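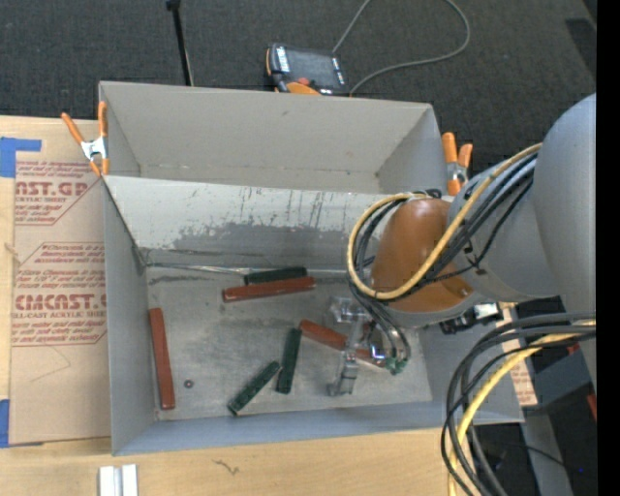 June, started 8:40 am

Gripper comparison, bin pick, blocks. Kadutis fingers on first, Bollov suction tool after lunch if the adapter plate shows up from Grisstead. Same arm, same bin, same block set as last time. Front section only, leave the back one empty for drops.

Re-clamped the bin before starting. Orange spring clamps on both sides. They hold OK for picks from the middle but a hard push on the end wall still shifts it. Want something bolted. The acrylic sheet is still on the table left of the bin with its paper on, please don't cut it, it's for the new guard.

9:15. First run, Kadutis at default force. Fine on blocks with clear space on both sides. Trouble is the green one that ends up flat against the base of the divider. Fingers need room behind it and there isn't any, the back finger lands on the slope and rides up. Tried coming in with the wrist turned 90, grabs the short ends, works when the block is square to the wall and not when it's a few degrees off. Planner doesn't know the divider is sloped! It has it as a vertical wall. Need to fix the bin model before blaming the gripper for everything.

Same story along the left wall with the red-brown one. Nearly parallel to the wall, not much gap. Nudge move first (push it toward the middle with one closed finger, then re-image, then pick). Nudge costs 5 seconds a go, I can live with that.

10:30. Vision. Kalniņš detector, the old weights. Reds good. Dark greens are weaker, scores drop whenever the arm throws shade over the front half. Raised exposure, then the worn metal on the floor started to glare and it found a block where there wasn't one. Went back halfway. Left at gain 2 for the rest of the day, don't touch it or the numbers won't compare.

Also it keeps boxing the little round washer thing on the bin floor as a candidate. Leaving it in for now as a distractor, both grippers get the same clutter. Write this down in the test sheet too.

Blocks touching or nearly touching: two greens at an angle to each other with a red coming off the top. Detector splits them right most times but the grasp it picks puts a finger straight into the neighbor. Turned on the neighbor check, cycle time went up a bit, far fewer bumps. Should be on by default imo.

11:50. Cables. Yellow one loops out on the left side of the orange-brown cover and I don't like it. At full wrist turn the loop swings low over the bin. Not caught on anything yet. Limited wrist to stay clear of that end, which means some of the turned-90 grasps above are now off the table. Re-route before the Bollov goes on, that tool needs a fatter hose and will make it worse. Check the thin dark tubes at the green connectors at the same time, one felt lose when I pushed on it.

Pendant: put it back on the carpet behind the bin, cord out of the way of your feet. Speed cap is set on it, leave it.

1:30 pm. Adapter plate here, wrong hole pattern. Grisstead sending another. So no suction numbers today, carried on with the fingers.

Tally for Kadutis, whole day, 126 attempts logged. Log file is run 1424. Haven't split out the wall cases from the open ones, that's the split that matters, will do it before anyone quotes a success rate. Misses I watched were nearly all wall or divider. One drop in the air, block held too near its end.

Finger pads look ok, slight polish on the lower one. Swap to the ribbed pads for one run? Would want the same block layouts, so re-use the saved seeds.

To do
- slope in the bin model
- re-route yellow cable, better tie at the joint
- recieve new plate, check holes BEFORE unpacking the tool
- wall / open split from the log
- retrain on greens in shade
- bolt the bin down

Guess before seeing Bollov: wins against the walls, loses on the blocks standing at odd angles. We'll see.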